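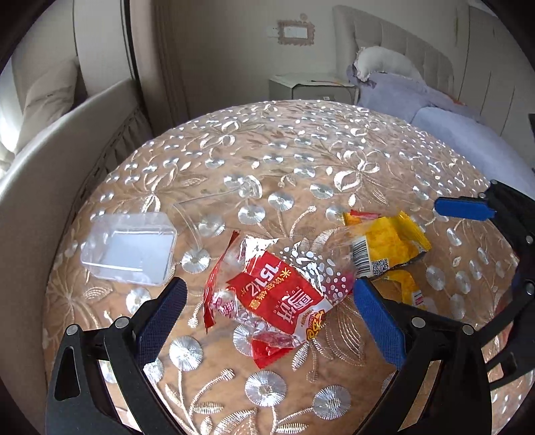

I've been told to scald the milk for bread dough my whole life. My grandmother did it, the back of the yeast packet used to say it, and every enriched dough recipe I cut out of a magazine in my twenties started with a saucepan and a skin forming on top. I stopped doing it four years ago and my dinner rolls didn't change. I've been suspicious of baking tips ever since, so this page is a sorting-out of the ones I get sent most often. Some hold up. A fair few don't, at least not in my kitchen in Bidton, with my oven and my flour.

## Scalding the milk

Skip it if you buy ordinary pasteurized milk from the store. There is an argument that heating milk nearly to a simmer changes a protein that can make bread a bit denser, and commercial bakers do take it seriously. I've baked the same roll dough both ways, side by side, and fed both to people who like to complain. They complained equally.

What does matter is that the milk isn't straight out of the fridge. Cold milk makes a sluggish dough, and then you think your yeast is dead and throw out a perfectly good batch. Warm it until it feels like nothing much on your wrist. If you own a thermometer, anything near 100°F is fine.

## "Proof your yeast or be sorry"

For active dry yeast from a jar that's been open since spring, yes, give it ten minutes in warm water with a pinch of sugar and look for foam. For instant yeast, no. Stir it into the flour and get on with your day. The tip gets repeated as if all yeast were the same stuff, and recipe writers seem afraid to drop it.

Keep the jar in the freezer. I was doubtful about this one too (wouldn't freezing kill it?), but my current jar has been in there longer than I'd like to admit and it still lifts a pan of buns over the rim.

## The oven with the light on

This is the rising trick everybody swears by. Put the bowl in the oven, turn on the light, shut the door. Well, it depends on the bulb. My old oven had a bulb that warmed the place up beautifully. The one I have now has a little LED that wouldn't warm a moth.

Test yours before you trust it. Leave a thermometer in there for an hour with the light on and read it. If it barely moves, put a pan of hot water on the bottom rack instead and change the water when it cools. If it climbs past 100°F, prop the door open with a wooden spoon.

And please put a note on the oven door. Mojtaba Zamani, who baked with me for one long winter, preheated the oven on a bowl of my brioche dough with the plastic wrap still on it. I don't blame him. There was no note.

## Dental floss for cutting rolls

This one's true, and it annoys me, because it sounds like exactly the sort of thing that wouldn't be. Slide a length of unflavored floss under the log of dough, cross the ends over the top and pull. You get round slices with the filling still where you put it.

Two warnings:

- Check that it's unflavored. Mint cinnamon rolls are not good.
- Chill the log first if your kitchen is hot. Soft dough will smear no matter what you cut it with.

A serrated knife works almost as well if you saw gently and don't press. The chef's knife is what flattens everything.

## Boxed cake mix "upgrades"

Swap the water for milk, add an extra egg, use melted butter in place of oil. You've seen the list. Carmela Esteban sent it to me with the word PROOF in capitals and a photo of a very tall cake.

I tried all three together on a yellow mix and got a richer cake with a tighter crumb, a bit like pound cake. Nice enough. By the next day it was drier than the plain one made with oil, and that part never makes it onto the list. Oil stays liquid when the cake cools and butter doesn't. If you're serving it the same afternoon, use the butter. If it's for a lunchbox, leave the oil alone and spend your effort on the frosting.

The extra egg I'd keep. The milk I couldn't taste.

## Bread in the bag with the sugar, or is it the other way

The slice of bread in with the hard brown sugar does work. So does a piece of apple, though you have to remember to take it out. The marshmallow version I have tried twice and both times ended up with a firm lump of sugar and a firm marshmallow.

If you need the sugar now, put it in a bowl, lay a damp paper towel over the top and microwave it in short bursts. Use it right away. It sets harder than before once it cools.

## Glaze hot or glaze cold

People argue over this one as if there were a right answer. Pour a thin powdered sugar glaze on hot rolls and it melts in and goes clear and sticky. Pour it on cool rolls and it sits there white. Decide which you want. I do half of it hot and save the rest for later, a habit I picked up from Hamish Rewi, who bakes for far more people than I do.

Cream cheese frosting is different. Wait at least twenty minutes, or it'll slide off and pool in the corners of the pan.

## Freezing before or after baking

Most advice says to freeze rolls unbaked so they come out "fresh." I've had mixed luck. The yeast takes a beating, and the ones frozen longer than a couple of weeks rose unevenly for me — fat on one side and sulking on the other.

What I do now is bake them until they're set but still pale, cool them all the way, wrap the whole pan twice and freeze that. On the morning you want them, thaw on the counter, then finish at 350°F until brown. They're better than the unbaked ones and I'd defend that to anyone. Brodie Hollis says the edges go tough. His edges were tough before he froze them.

## Still testing

I have a reader letter here claiming that a spoonful of instant mashed potato flakes keeps rolls soft for days. I rather expect it to be true, as old potato rolls do keep well, but I've only made one batch and we ate it too fast to find out. The next lot goes in a tin with a lid until the weekend.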